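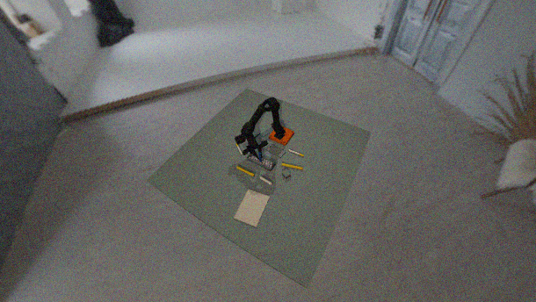

The potty was never the problem, one parent in Vorwood told us, it was the moment of leaving the toys. Other parents said nearly the same in the first interviews, and for this reason we begin the results with the daily routine and leave the age of the child for Section 4.3.

Figure 1. Robot arm on an orange base plate, green mat (simulated).

4.2 Refusal and the daily routine

The 30 families in the study lived in Hondthorpe and Vorwood, and all of them had a child between two and four years old who still used diapers for at least a part of the day. Parents kept a paper diary for six weeks. For every attempt they wrote the time, what the child was doing before, and whether the child agreed to sit. A diary could have up to 100 entries; many were much shorter, mainly in families where both parents worked shifts.

Of all refusals in the diaries, 63 percent were written down during play or in the minutes directly after it. Refusals before the bath were rare. Several parents noticed this pattern by themselves and moved the attempt to a fixed time, usually after breakfast, but we did not ask them to do so and we cannot say how much it helped.

Rewards were mentioned often in the interviews. Stickers were the most common, and some families at the Nordin daycare also used a small coin for a savings box. Parents did not agree about the value of this. A few felt that the child began to bargain – for example, asking for the reward before sitting down – and they stopped after a short time.

The diaries have one clear weakness. Night changes were not recorded in the same way by all families, so they are left out of the numbers given here. The Neltusis form, which has a separate column for the night, reached us only in March, when most families had already finished.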